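**Interim report to the Kusten Fund, October 28, 2024**
Project: *Handling and Attention: Touch in Craft and Ritual Practice* (edited volume)
Prepared by Alun Gwilliam, volume editor

The volume now stands at 16 chapters, 5 of them in final form. Two chapters on temple music were merged in July at the request of the outside reader. The Hopkin chapter on blind pottery appraisal is still with its author, who has asked for more time to clear quotations from the Plodthorpe interviews.

Part Two, on tools and the reach of the hand, has changed most. Its introduction now sets Aristotle's account of touch beside Nyaya discussions of contact, and the section on prosthetics has been cut to six pages.
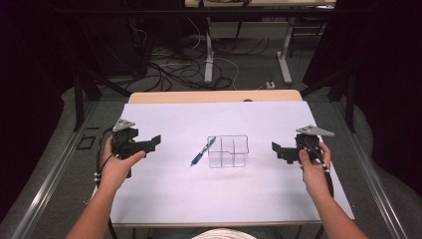

*Part Two: hand-held grippers, one in each hand, over white paper.*

Transcription of the Plodthorpe interviews is complete at 124 pages. Spelling of Sanskrit terms has been made uniform in Parts One and Two; Part Three remains to be done. The index has not been started.

Spending is within budget except for permissions, where Tastell Press has passed on a higher charge for two plates. We request approval to move the unspent travel money to this line. Full copy is due at the press in six months.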